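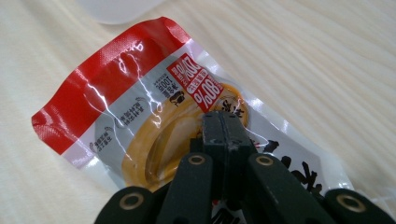 Workshop Report: Hand-Held Gripper Build Moves to Packaged Goods

Members of the Esbridge Shared Workshop are advised that the Hovland gripper has entered its second stage of trials. The unit is a hand-held tool built on the premises, with two black finger pads driven by four linkage arms, and brass-colored eyelets at the pivots. It closes on objects placed on an ordinary tabletop and is carried by the operator, so no powered arm is needed at this point in the project.

The first stage was limited to rigid items such as blocks, cups and short lengths of pipe. The second stage concerns sealed snack packages and similar goods in thin plastic film. Packages of this type wrinkle under the pads, reflect the overhead lights strongly, and often carry printing in several directions. All of these matter to the Irkeck software group, which will use the recordings to teach a bench-mounted arm to pick up the same goods.

To date the project has logged 1,972 grasps. Each is entered in the workshop record with the object, the angle of approach and the outcome. A further 200 grasps on film packaging are planned before the end of June. Operators are asked to take hold near the middle of the package, to vary its orientation on the table between attempts, and to close the pads slowly. A package that has split must be withdrawn and replaced. Food used in trials may not be returned to the kitchen shelf.

Changes to the Build

The pads on the present unit replace an earlier pair that was found to twist under load. The new pads meet along their full height and are fixed at the top. Two spare sets have been printed and are kept in the drawer beneath the small drill press. Linkage arms should be checked for play at the start of each session, and any arm that moves sideways at the pivot is to be reported in the log before the tool is used again.

Drawings for the gripper, including the pivot spacing and the cutting list, are available on the workshop server in the Hovland folder. Members who wish to build a copy at home may do so under the usual terms, provided that changes to the linkage are sent back to the project.

Bench Time

The trial table in the Asidden Room may be reserved in blocks of two hours. New operators must complete the short introduction to the tool before their first booking. Requests should be entered on the sheet beside the tool crib.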